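Skerkis Workshop Gallery: Looking After Gripper Pair 17

At Skerkis we keep several pairs of hand-held grippers for box work, and pair 17 is the one that has been longest in service. I am responsible for the pair since January, when Emmett Nakamura moved to the Clerkcombe building and gave me his notebook. In this gallery I collect pictures of the grippers at the table, and under them I wrote down how we set up the pair and what we do when something is loose or worn. My colleagues asked for it several times, so I hope it is useful also for the people who join us later.

Some words I use on this page. The housing is the light gray part with the long slot. The finger is the black part, and the tip is the yellow piece on the upper end of it. Left and right are always as seen by the person who holds the gripper.

Pictures

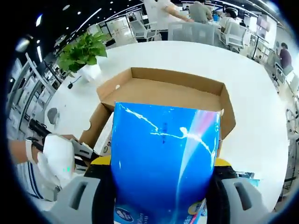
A blue package between the two fingers, close to the open box. The other gripper is in a gloved left hand and reaches to the cardboard flap. 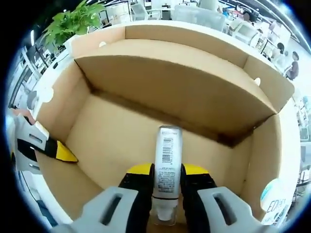 A white bottle held upright in the jaws. The second gripper comes in over the left side of the box.
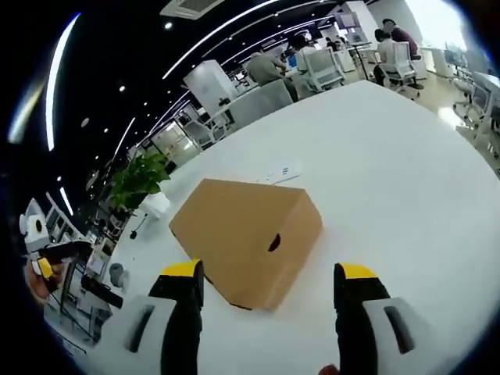
Fingers apart, with the box between them on the white table. When the gripper is open like this, both yellow tips are easy to compare. 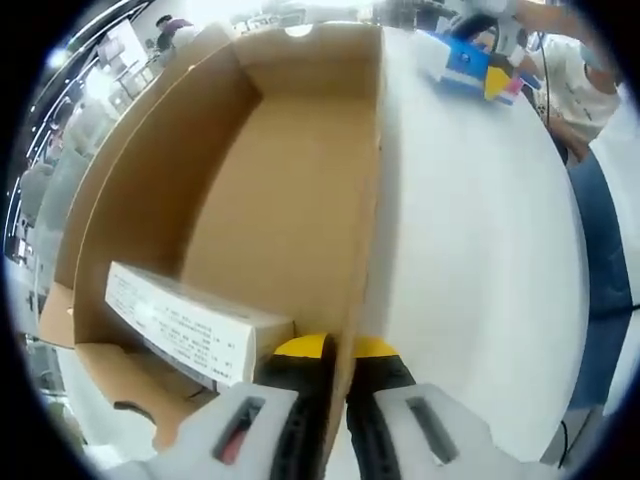

One finger on each side of the box wall. The white carton lies in the box, near the left tip.

Setting up the pair in the morning

The setup takes not long if the pair was put away properly in the evening. I do it in the same order each time, and I would ask everybody to keep this order, so we can find quickly where a fault comes from.

1. Put both grippers on the table with the fingers away from you. Check that the number on the handle is 17 on both. Pair 16 has the same handle and it was mixed with ours two times already.

2. Open and close each gripper slowly by hand. The movement should be even from the beginning to the end. If you feel a small step near the closed position, stop here and go to the part about the slide.

3. Close the fingers fully and look at the tips from above. They should meet in one line. A difference of the thickness of a sheet of paper is allowed. If it is more, the tip is not seated, and you can press it down with the thumb until it clicks.

4. Look through the long slot in each housing. Pieces of cardboard and paper dust like to stay in there. A soft brush is enough. Please do not use compressed air, it pushes the dust deeper into the slide.

5. Wipe the lens with the dry cloth from the small bag (the one marked with a green thread). The other cloth is for the fingers and it leaves traces on the glass.

6. Make the cable free along the table. It should hang down on one side only and have enough length so you can reach the far edge of the box without pulling.

Tips and pads

The yellow tips are the part which we change most often. They wear first at the inside corner, because this corner touches the cardboard when a finger goes along the wall of a box. Emmett counted 2460 closings on one set before it started to slip on smooth packaging, and I take this number as our limit. With glossy wrapping you will notice the wear much earlier than with bottles or cartons.

To change a tip:

Open the gripper fully.
Hold the finger below the tip, not at the housing.
Turn the tip a little to the outside and pull it up.
Clean the seat with alcohol and wait until it is dry.
Press the new tip until it clicks, then compare the height with the opposite side.

Always change left and right together — also when only one looks bad. A new tip against an old one gives a crooked grip, and then a flat object turns when you lift it.

The pads on the fingers last longer. I wash them with warm water and a drop of soap at the end of the week. Zoriana Boiko prefers alcohol also for the pads, but I found that they become hard from it, and we agreed that on pair 17 we use only water.

The slide

In the spring the right gripper had a step in the movement, as I described above. Tobias Alcantara opened the housing with me and we found the guide rail was not straight in its place. The reason was one screw. There are 4 screws on each housing, and somebody had put the longer one in the upper hole, where it presses against the rail from behind. After we put the screws back in the correct holes the step was gone.

If you need to open the housing:

The three short screws go up and in the middle, the long one goes down near the handle.
Tighten by hand with the small driver, in a cross order, until you feel resistance. Not more.
Put one small drop of Whitlock oil on the rail and move the fingers several times. Take off what comes out at the side, otherwise it will be on the packages.
Write it in the notebook with your name.

The cable and the handle

The cable is fixed to the handle with a clip. The clip is from the Miven kit and it opens easily when the cable is turned many times in the same direction. I let the gripper hang freely from my hand once before lunch, so the cable can turn back by itself. If the clip is broken there are spare ones in drawer 3, together with the tips.

The handle itself needs almost no care. Mavis Ridgeway has put a thin tape on the left one because her hand is small and she could not reach the trigger well. The tape can stay, it does not disturb the others.

In the evening

Leave the fingers a little open, never closed under pressure, so the pads keep their shape. Put both grippers in the tray with the lens up and the cover on. Roll the cable in wide loops.

Still open

The left gripper makes a quiet clicking sound when it is opened very fast. It has no influence on the grip until now. Zawadi Shirima thinks it is the spring, I think it is the stop at the end of the rail. We will open it when the new springs have arrived, and I will add the result to this page.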